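March 26, 2024
Drinkware bench, notes

Went through the mugs and cups this morning with Kwan-ho Kwok. Aim was to settle a standard layout for the light oak bench and its raised board, so that Yuk-lan Yeh can repeat it without asking either of us.

Labels in use from now on:
W: large white mug, line drawings of flowers and leaves, script low on the front
B: blue and white floral mug
K: small carved wooden cup, flat handle

Capacities, filled to the brim with tap water and weighed on the Lorstead scale: W 592 ml, K 183 ml. B not done, scale battery went flat. The December sheet has a different value for K. I think that one was filled to a line below the rim. Strike it and use today's.

Layout: both mugs go on the raised board, W in front of B, handles to the right. K goes on the lower surface to the right of the mugs, bowl up and to the left, handle pointing down and right. Teal cloth folded small, at the left of W. Check that the black bracket at the back left corner of the board is tight before loading anything. Kwan-ho found 2 mm of play in it last week and shimmed it.

K was oiled with Vesix and left 21 hours on a rack. Surface no longer tacky. Slight smell remains inside the bowl. Do not put K through the dishwasher with the other two; hand wash, towel, air dry on its side.

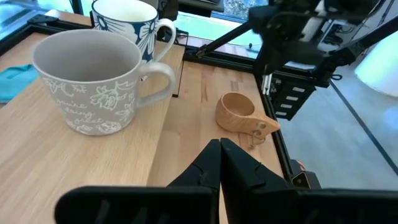 Open question is whether B should come forward so that its handle is not directly behind the handle of W. Kwan-ho prefers it as is. I would shift it left by half a mug width, but then the cloth has to move as well. Leave it until Yuk-lan has set it up once from these notes.

To do:
Battery for scale, then capacity of B
Second coat on K, thinner
Print layout and tape inside the Fevedgate cabinet door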